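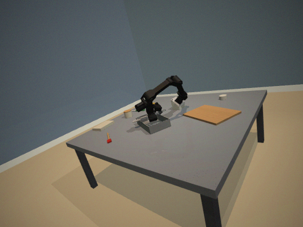

We use cookies to remember your settings. Accept | Manage

Ilteo dropping the Tellutdale to Sastavau direct?

gate19
My December booking now goes through Tello with a 10 hour layover. The direct flight is gone from the schedule. Anyone else?

windowseat_k
Same. Ilteo's email said "operational reasons" and offered a refund or the connection.

mapleramp
It's seasonal. They pulled it last winter too and it came back in spring.

gate19
Last winter they cut it to weekends. This time there are no dates at all.

oldtimetable
Sastavau closes its runway overnight for resurfacing until spring. The late arrival doesn't fit anymore.

mapleramp
Then they could move it earlier. Tellutdale has slots at noon.

oldtimetable
With what plane? Take the refund and rebook on the train.

windowseat_k
Train was 29 each way when I looked this morning. Refund still pending.

2,043 views

Comments
"Got my refund after 19 days." - pnr_lost
"Layover hotel was not covered, ask first."

Related threads
Tello airport overnight seating
Ilteo carry-on limits
Sastavau bus to downtown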